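Checking the fingers on a wrist-camera hand

The Zikidari manual says the hand needs a finger check every 1,000 cycles. I have my doubts. Ours at Plakthorpe started dropping parts at 185, and the fault log was blank the whole time. So we go by feel, and this is the routine.

1. Park the arm, press the stop and lock off the supply. The software hold is supposed to be enough. I don't trust it with my fingers.

2. Move each finger by hand through its full travel. A gritty patch means dirt in the joint. Kamil Ševčík swears by the Wisteo cleaning spray, but a dry brush has done just as well for me.

3. Look for the round bolt near the base of the thickest finger. Put a paint mark across the head and rim, then check the mark at every service. If it has moved, nip the bolt up – gently – and mark it again.

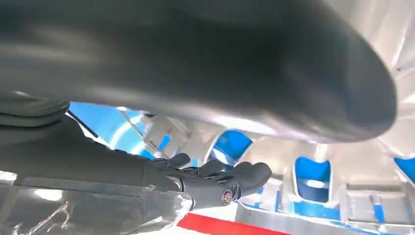
The hand with its fingers extended. The joint bolt is the small round metallic one.

4. Power up and open and close the hand slowly, 2 times, before you let it run. Watch the wrist camera feed while you do it. Anything close to the lens will be soft, so don't judge wear from the feed, whatever the Jelínek brochure claims.

5. Write down the cycle count. Ours went to 146 after the last service before a finger felt stiff, and I would not call that a trend yet.

If a finger still sticks after cleaning, swap it. Shimming the joint only puts the job off.

3 comments | 11 shares

Related
Cable rubbing at the wrist: what to look for
Do you need the Wisteo service plan?
Resetting the arm after a hard stop

Contact | Copyright Plakthorpe Workshop Notes | Back to top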